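Feladdale Adult Learning
Household Skills 52: Keeping a Working Kitchen
Handout for Unit 3, Utensils and Where They Live
1/15/26

Read this before the practical. You will need the handout again for the drawer exercise in Unit 5, so keep it in your binder.

This unit covers the small hand tools that get used at nearly every meal: chopsticks, spoons, ladles, and the everyday knife. They are the things most likely to end up in a heap on the table. The work for this unit is done on a cleared table next to an upright holder.

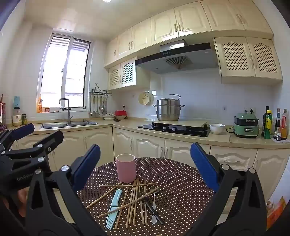
Chopsticks, a knife, and a pink holder on the dotted tablecloth.
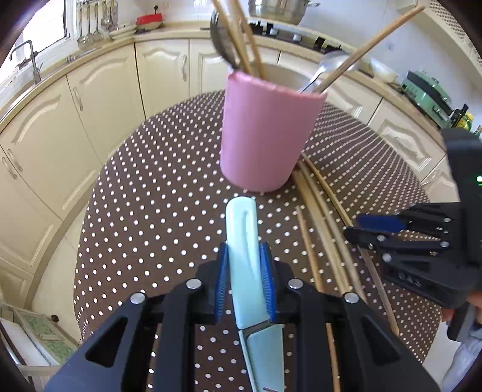
Comment carried over from the July session, from a student who gave no name: I keep everything in one crock by the stove and have done so for years. My trouble is that the crock gets so full I can't pull out one spoon without three others coming with it. Is the answer a bigger crock, or fewer spoons?

Fewer spoons, in most kitchens. A bigger crock takes up more counter and fills up again. Try the sort in section 2 first and see what is left over.

1. Terms used in this unit

Holder: any upright container that stores utensils on end. Crock, cup, and caddy mean the same thing in these notes.
Working end: the part that touches food. The bowl of a spoon, the blade of a knife, the thin end of a chopstick.
Daily tool: used at least once a day.
Weekly tool: used once or twice a week.
Guest tool: everything else.

2. The sort

Empty the holder completely. Do not try to sort with the tools still standing in it. Lay everything on the table and spread it out until you can see each piece.

Pair the chopsticks first. They take up the most room on the table and they roll. Match by length, then by thickness, then by color at the top end. If you have an odd one left, set it aside until the whole kitchen has been checked, including the drawer and the dish rack. An odd stick can be kept for stirring or thrown out.

Next pull out the knives. Handle them one at a time. If a knife came with a cover, put the cover on before you go any further.

Then group the spoons and ladles by size. Many households find they own several that do the same job. Keep the one you reach for and move the others to the weekly or guest group.

Only the daily tools go back in the holder. Weekly tools go on a wall rail or in the top drawer. Guest tools go in a labeled box.

3. Washing the holder

Most people wash the tools and forget the cup they stand in. Water runs down the handles and collects at the bottom along with crumbs. Wash the holder once a week in hot water with dish soap. Use a bottle brush for the inside. Rinse, turn it upside down on a towel, and leave it until the inside is dry to the touch. If it has drain holes, check that they are open. If it does not, put a folded paper towel in the bottom and change it every few days.

Plain wood and bamboo should not soak. Wash, rinse, and dry them right away, and let them lie flat for an hour before they go back in. Throw out any chopstick that is split, fuzzy at the tip, or dark with spots that do not scrub off.

4. Loading

Heavy pieces first. A ladle has most of its weight at the top when it stands on its handle, and a light plastic cup can tip if the ladle leans the wrong way. Put the ladle in, see which way it leans, and put the spoon on the other side.

Chopsticks go in next, in pairs, thin end up. Some people prefer thin end down. Either is acceptable as long as the whole household does it the same way and the bottom of the holder is kept clean.

Leave some space. You should be able to lift out any one tool with one hand while the rest stay put.

Knives: a bare knife does not go in an open holder. A covered knife may stand in one, handle up, if the cover fits tightly. A drawer tray or a block is still the better place for it.

5. Rail or holder?

A rail keeps long tools off the counter and lets them dry between uses. It suits ladles and spatulas with a hole or hook in the handle. It does not suit chopsticks, and it does not suit anything you would have to reach across a hot burner to get. Hang the tools with the working ends facing the same way and leave a finger's width between them.

If you are using the Pondari worksheet, draw your counter on the back and mark the sink, the stove, and the place where you stand to chop. The holder should be within arm's reach of the stove but out of the splash from the faucet.

6. Practical

Work in pairs in room 3065. Each pair gets a table and a mixed set of tools. One person sorts and loads while the other reads the steps aloud, then switch. Wipe the tablecloth between turns.

Write down which tools you left out of the holder and where you would keep them at home. Bring the page to the next class.

Reading: Daly booklet, the chapter on drawers. Students at the Brastano site can pick up a copy at the front desk.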